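Brirnby stops stirring function on Vedier table arm after grip fault

Free gripper kit for all owners, software update available today

Thursday, December 8, 2022 -- Brirnby, the maker of the Vedier table arm, has today switched off the stirring function in all Vedier units now in use. The company found a fault in the gripper control which can cause the arm to let go of a spoon while the spoon is still in a cup. No person has been hurt. The other functions of the arm are not affected and customers can continue to use them. 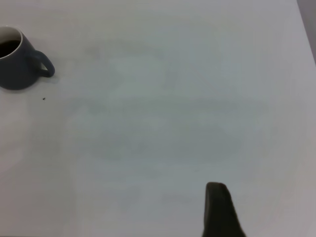
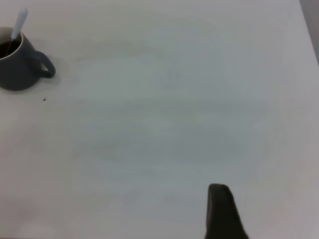
The mug of dark liquid, with the spoon in it in the second picture only.

What is the fault?

The control program decides how strongly the two fingers must close by reading the motor current. When the finger pads become worn, the current rises earlier than it should, and the program believes that the grip is complete. The arm then begins to stir with a grip that is too weak. In most cases the spoon only turns a little between the fingers. In the worst case the spoon is released, the arm does not notice it, and it goes on with the movement. It can then push against the handle of the spoon and turn over the cup.

The fault was first reported in April by a customer who uses the arm in a staff kitchen. At that time Brirnby treated the report as a single case of worn pads and sent new pads to the customer. When more reports of the same kind arrived during the fall, the company began a full test at its workshop in Calimlim. In 100 stirring runs with worn pads, the spoon was released early in 16 runs. In 4 of these the cup was turned over. With new pads the spoon was not released early in any run.

"We should have done this test after the first report," said Consolacion Dalisay, head of product safety at Brirnby. "We changed the pads and we did not ask why the arm had continued to move with nothing in its fingers. A worn pad is normal. An arm which does not know that it has lost the spoon is our mistake, and we are sorry for it."

The matter is a safety matter for the reason that many customers use the arm with hot drinks. A cup that falls over near the edge of a table can burn a person who is sitting there. This is a special concern in care homes and in private homes where the user of the arm can't move away quickly.

The recall concerns 1,527 units. All of them were sold with the gripper made by Jonness, but Brirnby wishes to make clear that the gripper itself works as it was ordered. The fault is in the control program, which was written by Brirnby.

What customers should do

Arms that are connected to the internet have received the update already, and the stirring button no longer appears in the menu. Owners of arms that are not connected should download the update from the support page, or ask for it on a memory card by mail. Until the update is installed, please do not start the stirring function, also not with cold drinks.

Every registered owner will receive a kit with new finger pads and a small slip sensor. The sensor is placed behind the left pad and is fixed with one screw, and the tool is in the box. With the sensor in place, the arm stops all movement when the spoon slips, and it stays stopped until a person presses the green button. Owners who do not want to do this work can send the gripper to Calimlim. Brirnby pays the shipping in both directions.

The stirring function will be switched on again for each arm separately, after the kit is installed and the arm has passed a short check with an empty cup. The check starts from the service menu. Customers who prefer to have the arm without this function can ask for a part of the price back.

Brirnby has also changed how it handles reports from customers. Each report in which the arm dropped or lost an object is now read by the product safety group before any spare part is sent. The group can stop a function on its own decision.

The results of the workshop test -- with the settings used and the wear of the pads in each run -- are published on the Brirnby support page. Questions about the recall can be sent through the contact form on the same page. Please have the serial number of the arm ready; it is printed under the base plate, next to the power socket.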